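Ticket 302: Dividendenanpassung auf Aktien-CFD fehlt im Kontoauszug
Status: offen (vom Support auf "gelöst" gesetzt, vom Kunden wieder geöffnet)
Plattform: Boseck Desktop, Version 2
Kontoart: Margin, Privatkunde

Beschreibung
Ich halte eine Long-Position über 900 CFDs auf Griffiths. Der Ex-Tag lag im September, der Kurs hat morgens mit dem erwarteten Abschlag eröffnet, und mein Konto zeigt den Buchverlust brav an. Die Gutschrift, die ihn ausgleichen soll, fehlt. In den Kontraktbedingungen von Tudberg steht, dass Barausgleiche vor Handelsbeginn am Ex-Tag gebucht werden. Im Auszug steht für diesen Zeitraum nur die Finanzierungsgebühr, und die kam pünktlich.

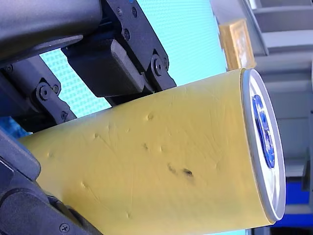
Ich habe die Position am Vorabend nicht angefasst, weder Teilschließung noch Stop-Änderung. Das schreibe ich gleich dazu, weil die erste Rückfrage erfahrungsgemäß genau so lautet.

Verlauf

08:40 Support: Bitte Cache leeren und neu anmelden, die Buchung könne verzögert dargestellt werden.

09:05 Kunde: Erledigt. Keine Veränderung. Mir leuchtet auch nicht ein, wie ein lokaler Cache eine Buchung verstecken soll, die im PDF-Auszug vom Server ebenfalls fehlt. Wer hat das geprüft?

09:30 Support: Der Kursdatenlieferant Nostville habe die Kapitalmaßnahme verspätet gemeldet. Die Anpassung werde automatisch nachgeholt, Dauer circa 20 Minuten. 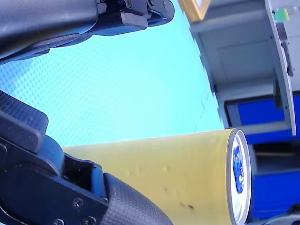 Anhang 2: Greiferfinger, Nahaufnahme

11:15 Kunde: Nichts nachgeholt. Zur Erklärung mit Nostville: Im Kalender der Plattform stand der Ex-Tag schon in der Vorwoche, mit Betrag. Die Meldung war also im System. Entweder zieht die Buchung ihre Daten aus einer anderen Quelle als der Kalender, oder die Auskunft stimmt nicht. Bitte um eine Antwort, welches von beiden.

13:50 Support: Ticket gelöst. Die Anpassung sei "im Kurs berücksichtigt".

14:10 Kunde: Wieder geöffnet. Beim Cash-CFD wird die Dividende bar gebucht, so steht es bei Tudberg selbst. Im Kurs berücksichtigt wäre sie bei einem Terminkontrakt, und den habe ich nicht gekauft. Ich vermute, da wurde ein Textbaustein für das falsche Produkt verschickt.
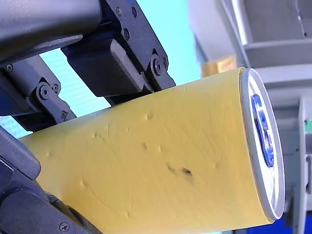

Was ich selbst geprüft habe

1. Kontoauszug als PDF und als CSV: identisch, in beiden keine Zeile mit Dividendenbezug.
2. Journal in Boseck, Filter auf "Alle": Position durchgehend offen, Einstand unverändert.
3. Webversion statt Desktop: gleicher Kontostand.
4. Demokonto mit einer kleinen Long-Position auf Griffiths: Dort wurde gebucht. Das spricht für meinen Geschmack gegen die Lieferantentheorie.

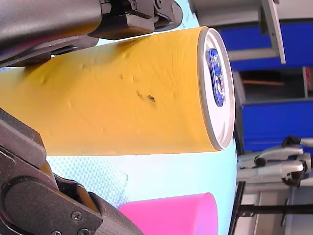
Anhang 4: Gelbe Dose zwischen den Greiferfingern

Offene Punkte an den Support
- Aus welcher Quelle stammt der Betrag für die Buchung im Livekonto?
- Sind Short-Positionen im selben Wert belastet worden? Falls ja, fehlt die Buchung nur auf einer Seite, und dann hätte ich gern eine schriftliche Stellungnahme.
- Wird die Finanzierungsgebühr korrigiert, falls die fehlende Gutschrift meine Margin gedrückt hat?

16:25 Support: An die Abteilung Kapitalmaßnahmen weitergeleitet. Eine Frist könne nicht genannt werden.

16:40 Kunde: Zur Kenntnis genommen. Das Ticket bleibt bis zur Buchung offen, bitte nicht noch einmal automatisch schließen.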